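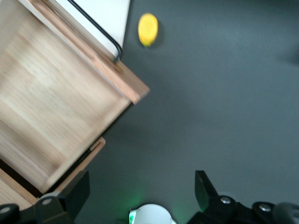

Pale wooden tray on a dark grey tabletop.

Home Guides Care and Repair Contact

How to oil and maintain untreated wooden household items

This guide sets out the method used in the Lambert workshop for oiling small wooden household items, including trays, boxes, chopping boards and spoons. It applies to items with a bare or previously oiled surface. It does not apply to anything painted, varnished or lacquered, as oil cannot pass through these finishes and will remain on the surface as a sticky film.

To find out whether an item has been varnished, place a drop of water on the underside. If the drop stays round after several minutes, the wood is sealed or already well oiled. If it sinks in and leaves a dark spot, the wood will accept oil.

What you will need

A food-safe oil, either pure tung oil or a mineral oil sold for kitchen use. Olive and sunflower oils should not be used, as they turn rancid.
Fine abrasive paper, 240 grit.
Lint-free cotton cloths, at least three.
A soft brush.
Gloves, if your skin is sensitive.

Step 1: Clean the wood

Brush out any dust or crumbs, paying attention to corners and joints. Wipe the item with a cloth wrung out in warm water with a little washing-up liquid, then again with clean water. Do not soak the item or hold it under a running tap. Stand it on its edge and leave it overnight, away from radiators and direct sun.

Step 2: Smooth the surface

Washing raises the grain and the wood may feel rough once dry. Rub lightly with the abrasive paper, always in the direction of the grain. Rims and corners need only one or two passes - it is easy to round them over without meaning to. Remove all dust with the brush and a dry cloth.

Step 3: Apply the first coat

Pour a small amount of oil on to a cloth and work it in with the grain. Cover the underside as well as the top. A board oiled on one face only may bend as it takes up moisture unevenly. Leave for 38 minutes, then wipe away whatever has not been absorbed. Pools left in corners will dry tacky and are tedious to remove.

Step 4: Allow to dry and repeat

Mineral oil does not harden and a second coat may be applied the next day. Tung oil must be left until it is dry to the touch, often several days in cool weather. Most items need 2 coats. Pale woods will darken slightly with the first coat, and tung oil gives a warmer colour than mineral oil. Test on the underside if the colour matters to you.

Disposal of cloths

Cloths used with tung oil can heat up and catch fire if they are left folded or in a heap. Soak them in water, spread them flat outdoors until fully dry, and only then place them in the household waste. Do not dry them indoors or in a tumble dryer.

Routine care

Items in daily use should be oiled again every 90 days. Those used for display may be left for a year. If a white ring appears after contact with a hot or wet cup, let the wood dry fully before oiling over the mark. Deep scratches should be sanded first, working up to them gradually from either side.

Loose joints should be glued before oiling, as glue does not hold well on oily wood. Guidance on this is given in the separate sheet on joints, prepared by Amber Haslam and available from the Gustlow and Bultholm branches.

Text by Dean Blackburn. Last reviewed Apr 26, 2024.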